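Trastier Textilgreifer für Sortier- und Legeplätze

Zuletzt aktualisiert: 25. Mai
Lesezeit: 2 Minuten

Der Trastier ist ein Zweifingergreifer für weiche Ware. Wir von Ondstead bauen ihn für Betriebe, in welchen Kleidung noch Stück für Stück von Hand aus dem Haufen genommen wird. Der Greifer übernimmt das Fassen und Anheben, die Prüfung der Ware bleibt bei den Mitarbeitenden.

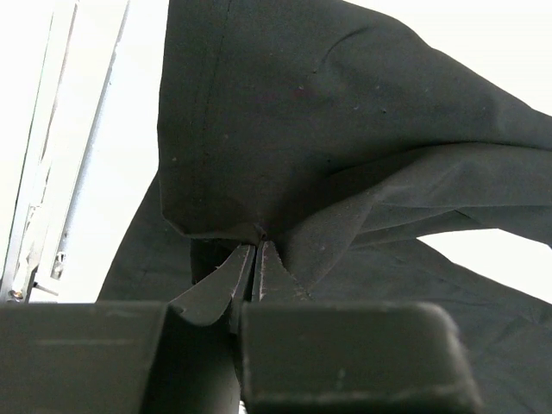

Bei der Wäscherei Gikside arbeitet die Anlage seit Mai im Tagesbetrieb. Nazanin Zamani leitet dort die Sortierung und hat die Plätze neu eingeteilt: Wer früher die ganze Schicht gebückt am Haufen stand, wechselt jetzt zwischen Kontrolle, Flecken und Verpackung. Am Anfang gab es Sorge um die Stellen. Der Betrieb hat darum schriftlich zugesagt, dass alle in der Abteilung bleiben.

Greiffinger

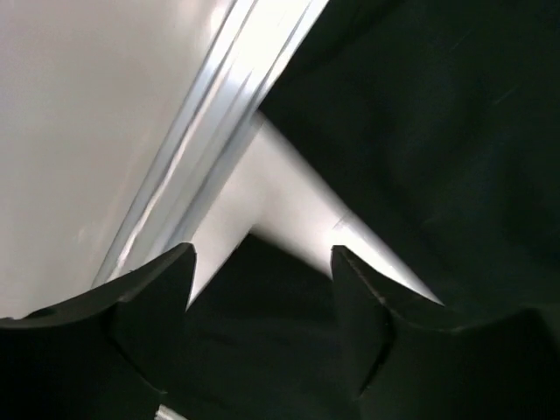 Die Finger sind das Teil, nach welchem wir am meisten gefragt werden. Sie laufen vorne schmal zu, damit sie auch eine einzelne Falte fassen können. An der Spitze des rechten Fingers ist die Kante etwas heller und wirkt abgenutzt – auf die Funktion hat so etwas keinen Einfluss. Ein Fingerpaar kostet 198 Euro und wird mit 2 Schrauben pro Finger befestigt. Den Wechsel macht das Personal selbst.

Dunkle Stoffe

Schwarze Ware ist für viele Kameras schwierig. Unser Kollege Po-yen Chu hat die Belichtung deshalb für dunkle Stoffe separat eingestellt. Das Profil ist im Lieferumfang enthalten.

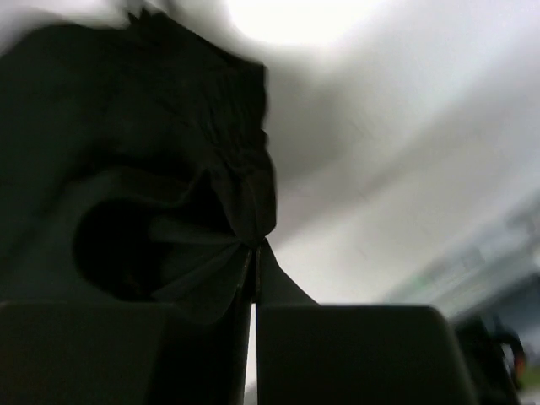 Schwarzer Stoff, zwischen den Fingern gerafft.

Hosen mit Gummibund und Kordel brauchen etwas mehr Geduld. Wir empfehlen, sie in der ersten Woche gemeinsam mit einer erfahrenen Person einzulernen, denn diese weiß meistens besser als wir, wo man das Stück anfasst.

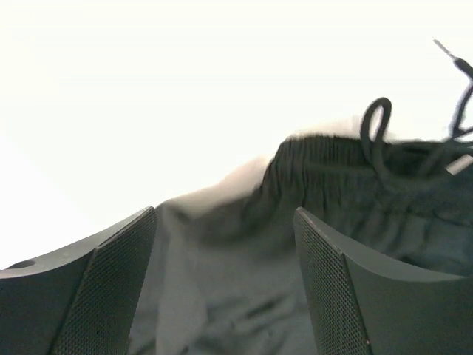 Bestellung und Schulung

Grundgerät: Artikel 624
Ersatzfinger, Paar: Artikel 379

Die Schulung findet bei Ihnen im Betrieb statt und wird von Setareh Ahmadpour gehalten. Bitte planen Sie für die teilnehmenden Personen freie Arbeitszeit ein, nicht die Pause.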